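Suture Practice Study at Karkel – Call for Participants

Reference: 803
Posted: 2022-08-06
Contact: Violeta Herrera, study coordinator, Karkel Skills Laboratory, Ledthorpe

Karkel is seeking participants for a study of knot tying and wound closure on bench tissue. The study looks at how stitch spacing, tail length and thread handling change as a person gains practice with interrupted sutures. Sessions take place in the skills laboratory at Ledthorpe and run through the end of February.

Who can take part

Surgical residents in any year, fellows, surgical assistants and veterinary surgeons may apply. Participants must have tied interrupted sutures under supervision before enrollment. 

You may not take part if you have a current injury to the hand, wrist or forearm, or if you have been enrolled in any other Karkel suturing study. Corrected vision is acceptable. Left-handed applicants are welcome and should state this on the form, as the order of the tasks is changed for them.

What participants do

Each participant attends seven sessions. A session consists of a warm-up, a block of single stitches, and a block in which a short incision is closed with a row of knots. All stitches are interrupted. Running sutures are outside the scope of this study.

For each stitch, the participant places the needle, draws the thread through, ties the knot and trims the tails. Stitches are scored on the following points:

Distance between neighboring knots
Distance from needle entry to the edge of the incision
Knot security under a fixed load
Length of the cut tails
Damage to the tissue at the entry and exit points

Cut ends left on the tissue surface are recorded but do not affect the score. Blood on the surface is part of the task and is not wiped away between stitches unless the participant asks for it. 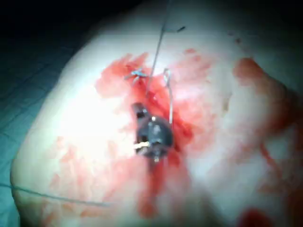
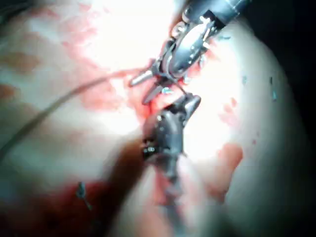
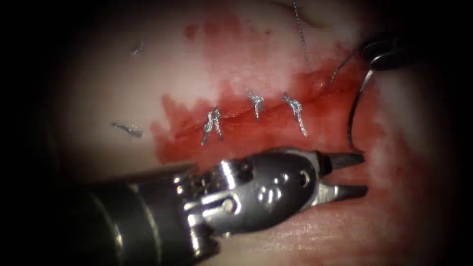

Tissue surface and suture work. Last picture: incision with three tied knots.

Scoring is done by two raters, Horacio Daza and Valentina Ocampo, who work separately and do not see the name or group of the participant. Where their scores differ by more than the set limit, Fermín Urrutia reads the closure a third time and his score stands. Participants receive their own scores after the last session. Scores are not sent to training programs or employers.

Time and payment

The full series takes 300 minutes of bench time, divided evenly over the sessions. Two sessions may not be held on the same day. Participants are paid $118 per session. Payment is made at the end of the series, or at the point of withdrawal for the sessions already completed. Parking at Ledthorpe is free for the length of the session. Travel costs beyond that are not covered.

Materials and clothing

Tissue, needles, thread and gloves are supplied. Participants may not bring their own suture material. Scrubs or short sleeves are required, and rings and watches must be removed before the warm-up. Lockers are in the corridor outside the laboratory – bring a padlock.

Risks

The main risks are needle sticks and strain in the neck and shoulders. A break is scheduled between blocks, and a participant may stop at any time. Any needle stick must be reported to the session lead at once, and the session ends there. A session ended in this way is paid in full.

Records

Participants are listed by number. Closures are photographed and the pictures are stored under the same number in the Wurnel archive. Signed consent forms are held apart from the scores. A participant who withdraws may ask for the pictures and scores to be deleted, up to the date on which scoring begins.

How to apply

Request the application form from Violeta Herrera at the Karkel front desk, quoting the reference above. Return it with a one-page summary of your suturing experience and a list of the days on which you cannot attend. A letter from a supervisor is needed for residents only. Josefina Daza handles scheduling and will write to accepted applicants with a first session time. Applicants who are not accepted are placed on the waiting list unless they ask to be removed.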